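Pumumik tray-setting arm: review after one season at Heywood
April 2025

Heywood is a residential care home with its own kitchen. We put together breakfast and afternoon tea trays for residents who prefer to eat in their rooms, and until last November that was done entirely by hand. Since then we have had two Pumumik arms on the tray bench, leased through Lonside, and I have been the shift lead on that bench the whole time. This review covers what the arms are like to work beside. I can't comment on the lease price, as I don't see the invoices.

The Pumumik is a single arm on a fixed base with a two-finger gripper and a small camera near the wrist. It picks an item, places it on or near the tray and goes back for the next one. Ours handle bowls, cups and whole fruit. They don't touch hot food, cutlery or anything with a resident's name on it.

Setting up took two days. The Lonside technician bolted the bases down, levelled the bench and went through our crockery one piece at a time. The bench has to stay where it is after that. We used to push ours against the wall to mop, and now we mop around it.

Placing bowls is the job it does best. The bowl goes down on the tray gently and stays put, and there is far less clatter than we used to make at six in the morning. The residents in the rooms closest to the kitchen have mentioned it.

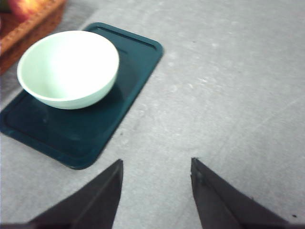
Colour makes a difference to how well it works. Our old trays were a pale cream and the arm hesitated over them, sometimes stopping altogether until someone pressed resume. Lonside suggested darker trays and we bought a set from Flomell. The stoppages dropped off straight away. If you are thinking about one of these, check your trays and bench top before you sign, as replacing the trays came out of our kitchen budget.

Fruit is slower. The gripper closes in small steps and then waits before it lifts, which looks like dithering when you are used to grabbing an apple in each hand. Bruising was a problem in the first weeks with ripe pears. There is a grip setting for soft items, buried in the second page of the menu, and once that was turned down the bruising mostly stopped. I would still put very ripe fruit out by hand.

The bigger change has been to the jobs themselves. Nine of us work across the kitchen roster and none of us lost hours, which management put in writing before the arms arrived. What did change is the order of the morning. The person on trays used to stand in one spot for most of the shift. Now that person fills the baskets, checks each tray against the diet sheet, adds the cutlery and the card, and takes the first trolley out. There is more walking and much less reaching. My shoulder is better for it. One of my workmates found the walking harder on her knees and has moved to the dish area, and she should have been asked about that earlier.

The diet sheet check deserves a mention. When you set a tray by hand you read the sheet as you go. When the tray arrives partly set, it is easy to assume it is right. We had a couple of near misses with texture-modified meals in the first month, both caught before they left the kitchen. The sheet now sits at the far end of the bench and gets initialled for every tray.

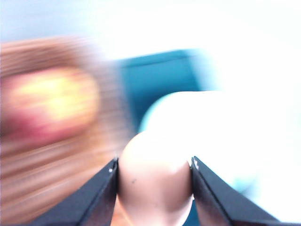

Does it need someone watching it all the time?
Ours don't, but somebody has to be within earshot. The arm beeps and stops when it can't find an item or a grip fails, and it won't carry on until a person clears it. We tried having the tray person do trolley runs to the far wing while it worked, and came back to a stopped arm too often.

Cleaning is fair. The fingers wipe down with our normal food-safe spray. The joint behind them collects crumbs and needs a soft brush at the end of each shift, and the brush supplied is too stiff for it. The camera cover smears easily and should be wiped before every start.

Training was half a session per person, which was enough for the buttons and not enough for faults. The printed fault guide uses codes without explaining most of them. I have pencilled our own notes beside the common ones and taped the page inside the cupboard door.

I would keep the arms if it were up to me. They suit a kitchen that does the same trays every day and has room to leave a bench in place. For a smaller home, or one where the menu changes a lot, I'd ask Lonside for a trial first and have the people who work the bench there for it.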